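Workshop > Finishing > Tabletops
How to French polish a table without losing your temper
By Orsolya Csizmadia, Tuesday, September 22, 2026

French polishing is shellac, a rag and a great deal of rubbing. The rag is called a rubber, for reasons lost to history. Mine is a wad of cotton wool wrapped in an old pillowcase.

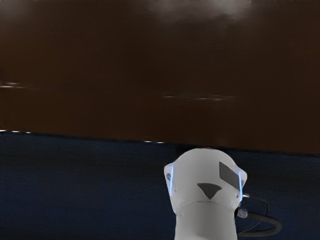
Start with the sanding. Go through the grits up to 210 or whatever your shop has nearest, always with the grain, then get rid of the dust. Dust you miss now will be with you for life. When you want to judge a dark brown top, crouch until your eye is nearly level with it and look for pale, blurry reflections like the one near the top here. Standing up, every table looks marvellous.

Charge the rubber with polish and squeeze it until it stops dripping. Glide it on, keep it moving and glide it off – if you stop, it sticks, and you get to meet the sandpaper again. 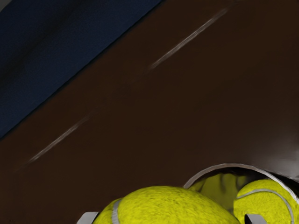
Work in small circles, then figures of eight, then long straight strokes. A drop of oil on the sole of the rubber helps it slide. Rangi Fairweather uses three drops and spends April getting them back out. 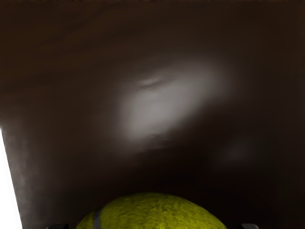 A patch of reflected light on dark brown, with a few wavy streaks in it.

Leave it overnight between sessions. My Skeneck table took 43 of them, though I'm told normal people stop sooner.
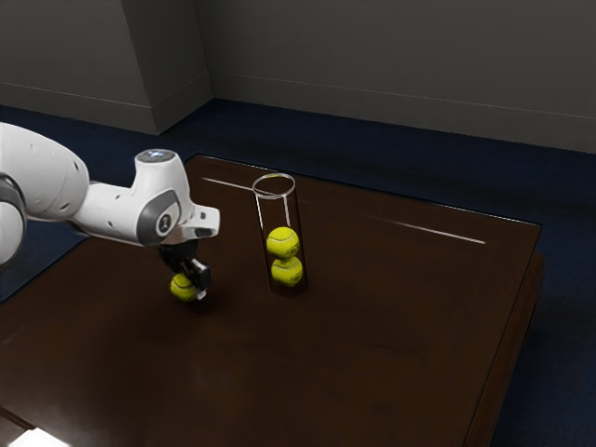 For the last session, swap the polish for a little meths and barely touch the surface. Then keep hot mugs off it for a month.

Last updated: April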